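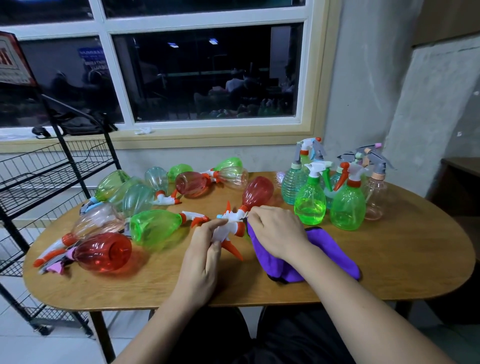
Trigger sprayers: frequently asked questions
Skunstead Packaging Supplies

Which neck size do I need?
Most of our triggers have a 28 mm neck. The thread finish is 28/400 or 28/410, and the two are not interchangeable. A 28/400 cap on a 28/410 bottle may seem tight but will leak when tilted.

How long should the dip tube be?
Measure from the top of the neck to the lowest point of the base, then add 5 mm. Cut the end at an angle. Tubes are supplied at 200 mm unless a shorter length is ordered.

Can I use the Gilbert trigger with bleach?
Only the version with the plastic spring. The standard Gilbert has a steel spring, which corrodes in hypochlorite. Neither version is suitable for solvents.

My trigger has stopped spraying. Is it faulty?
Check that the nozzle is not set to OFF and that the tube reaches the liquid. If both are in order, pump warm water through the head. Dried product in the nozzle is the usual cause — starch and polish are the worst for this.

What is the difference between Sodia and Cestudau bottles?
Sodia bottles are PET and are sold for water-based products. Cestudau bottles are HDPE, with thicker walls, and are sold for stronger cleaning agents. Both take the 28/400 finish.

Do you sell by the pallet?
Yes. A full pallet of Sodia bottles holds 2,465 pieces. Triggers are packed separately in cartons of 363.

Can I return opened cartons?
No. Unopened cartons may be returned within 2 weeks of delivery, at the buyer's cost.

Can empty bottles go in household recycling?
The bottles can, in most areas. Rinse them first. Trigger heads contain mixed materials, so check with your council before putting them in.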